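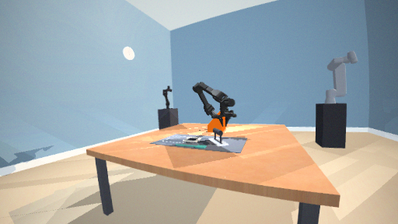

Render: black articulated arm and wooden table.

Datasets > Family and Society > Irnura Adoption Reading Notes

Irnura Adoption Reading Notes

Version 2. Replaces the August release, which had shifted columns in the reviews file and should be deleted.

Summary

Irnura is a set of reading notes on books about adoption, foster care and donor conception. Each record covers one book and marks which themes come up, whose point of view carries the text, and what a parent or counselor may want to know before handing it to a child. The notes were written for the Cluvus reading list and later cleaned up for reuse by libraries and agencies. The full text of the books is not included.

Files

books.csv – one row per title, with publisher, format and age band
notes.csv – one row per note, joined to books.csv on book_id
themes.txt – the theme list, one per line, with a short definition
changes.txt – corrections by version

All files are UTF-8. Fields are split by commas and quoted where the text contains a comma. Empty means not recorded. It does not mean "no".

Fields in notes.csv

book_id: key, joins to books.csv
reader: code for the person who wrote the note, with no link to a name
viewpoint: adoptee, birth parent, adoptive parent, sibling, professional, mixed
themes: entries from themes.txt, split by semicolons
openness: closed, semi-open, open, unclear
search_reunion: yes, no, empty
language_flag: yes if the book uses terms many adoptees object to
note: free text, up to 40 words

Themes

The list has 14 themes. Loss, names, siblings, race and culture, records access, and school questions are the ones applied most often. "Gratitude" is used only when the book tells the adoptee how to feel. A character who thanks a parent for dinner does not qualify. Early readers got this wrong, and some of those rows may remain.

How the notes were made

Every book was read by two readers working apart. Where they disagreed on viewpoint or openness, a third reader decided and the final value was kept. Theme tags were merged instead, so a theme chosen by only one reader is still present. The Rathnayake subset (book_id starting with R) is older and had a single reader. Filter it out if agreement between readers matters to you.

Publisher names follow the title page. Titles from Holex appear under that name even where a later edition was issued by another house.

Known gaps

Memoirs by adult adoptees are well covered. Memoirs by birth fathers are not. Books on kinship care are few, and most carry the tag "other family". Intercountry adoption is covered from the side of the receiving family more than from the side of the country of birth. Only books in English were read, including translations.

Age bands come from the publisher and are often optimistic. Several picture books marked for preschool deal with relinquishment in plain terms – see the note field before relying on the band.

Use

Suited to building reading lists, checking a shelf for missing viewpoints, and teaching. Not suited to rating books. There is no score field, and counting themes does not produce one. Do not use the notes to judge a family's readiness to adopt.

Corrections

Send the book_id, the field, the current value and the proposed value. A page reference is required for changes to search_reunion and openness. Changes to free-text notes are accepted for errors of fact only.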